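Keep the Sweater, Skip the Haul

May 26, 2018

I bought one sweater last December and I have been defending it ever since. It cost more than I usually spend on groceries in a week, it came from a little shop in Prurham that doesn't do sales, and when I got home I sat in the car for a minute feeling like I'd done something shady.

Then I went upstairs and looked at what I already had. I own a lot of cheap sweaters. Most of them I bought because they were marked down, and most of them pilled by spring. Two still fit the way they did in the store. The rest had gone long in the arms and wide at the waist, and I kept them anyway — you know how it is, you might paint a room someday.

So my opinion, for what it's worth, is that we should buy fewer knits and pay more for each one. I also think stores should have to tell us what a thing is made of in letters a grown adult can read without walking over to the window.

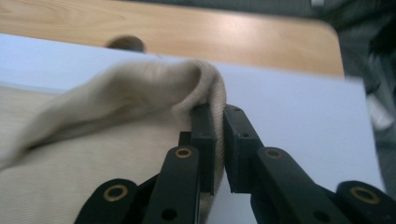
Easy to say if you've got the money up front, one reader wrote after I floated this idea last month, and she's right. A family with kids who outgrow everything by Easter can't wait around for the perfect wool crewneck. I don't have a great answer for her. Secondhand helps, and so does swapping with cousins, but both take time, and time is the other thing people are short on. I'd still rather see the cheap stuff made a little better than hear one more lecture aimed at whoever is buying it.

What gets me is how fast the racks turn over now. I stopped at the Ravomeo outlet on the way home from the dentist and they'd swapped out the whole front half of the store since my last visit. Who needed that? I walked out with socks.
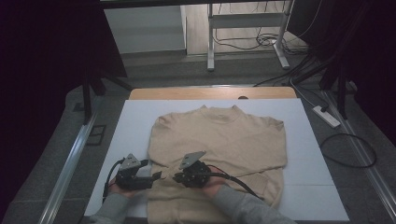
What my grandmother knew

She had a cedar drawer and a darning egg, and she treated a hole in the elbow as a chore, like dishes. I can darn, badly. My first try on an old blue Barbier cardigan looked like a scab — but it held, and I've worn it to work with the sleeve pushed up ever since.

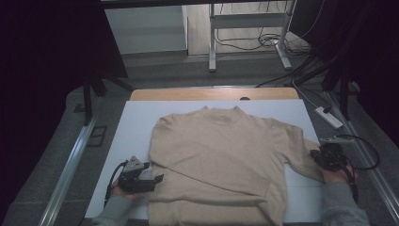

Storage is where I'll really climb up on my soapbox. Hangers ruin knits! I hung mine for years and got those little horns at the shoulders, and I blamed the sweaters. Now I fold everything and stack it on a shelf. A beige long-sleeve with a high, rounded neck, laid out flat on a big white board on a table, has all the room it needs, and I've come around to clearing off the kitchen counter so mine can have the same. It takes me longer than hanging did. I put the radio on.

My good sweater has made it to warm weather with no pills and one small coffee stain, and the stain is my own fault. Ask me again next winter whether it was worth the money. I'm leaning yes.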